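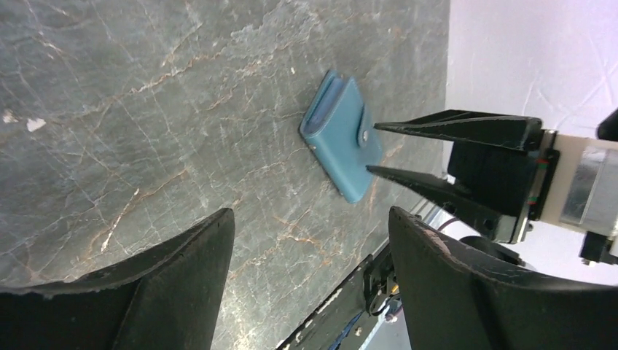

Folklore and Local Belief
Unit 3: Reading a Haunting Report
Instructor: Clyde Mercado
Handout revised 14/11/2024

Purpose of this unit

Students will learn to separate the parts of a haunting report: what a witness claims to have experienced, what the witness had heard beforehand, and what later tellers added. The course takes no position on whether ghosts exist. Written work should do the same.

Terms

Memorate: a first-person account of an experience the teller regards as supernatural.
Legend: a story set in a real place and told as possibly true, usually at second hand or further.
Legend trip: a visit to a site made in the hope of testing its story.

Case for discussion: Keskin House, Tallen

The house is said to be visited by a woman who climbs the back stairs and stops at the landing. Babar Sial collected 14 accounts from former tenants and neighbors. In 12 of them the footsteps are heard but no figure is seen. The woman in gray appears only in accounts given after a local newspaper ran its October feature on the house.

Students should be careful with this point. The newspaper may have shaped later accounts, or it may have encouraged people to speak who had kept quiet — the dates alone do not settle the matter.

Reading

Sial, "Footsteps at Tallen," sections 1 to 3. The Sketard mill story is optional.

Assignment

Choose one account from the course packet and write an analysis of no more than 3000 words. Mark each statement as memorate, legend or commentary. Quote the teller exactly, including hesitations and repeated words. Papers that retell the story without analysis will be returned for revision.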